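Draswood Family Advocacy Program
Progress report to the Bowen Fund
Prepared by Trefor Prosser, program manager

Where we are

What a six months it has been! Since July our advocates have answered 1137 calls on the help line, and 518 of those callers went on to meet with someone in person (at our office, at the library, or wherever felt safe to them). The second evening advocate you paid for started in the first week, and the difference on weeknights is huge.

School visits

Both high schools now have us in for the full health unit, and the counselors at Prutus High have asked us back for spring. Students stay after the bell to talk, which I love to see. We still need a Spanish version of the handout.

Clothing room

Open two afternoons a week. Adult tops go out fastest, and we are always short on kids' coats. 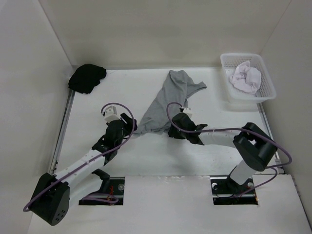
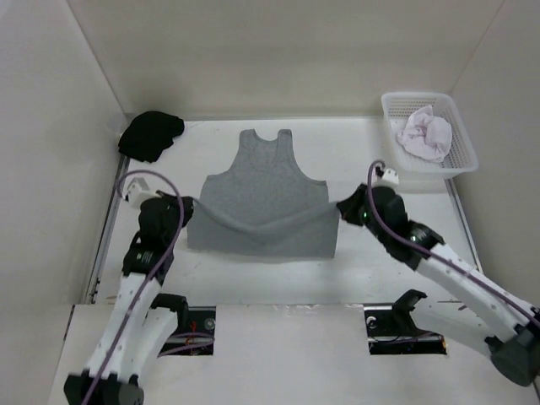
Court support

Six advocates have finished the courthouse training and can now sit with clients through protective order hearings. One more is halfway through. Parking and mileage ran over budget, so I would like to move money from printing to cover it, if you agree.

Next period

Start the Saturday support group at the Stiser Street office, get the handout translated, and hire a part-time child care worker so parents can come to group. I have two strong applicants already!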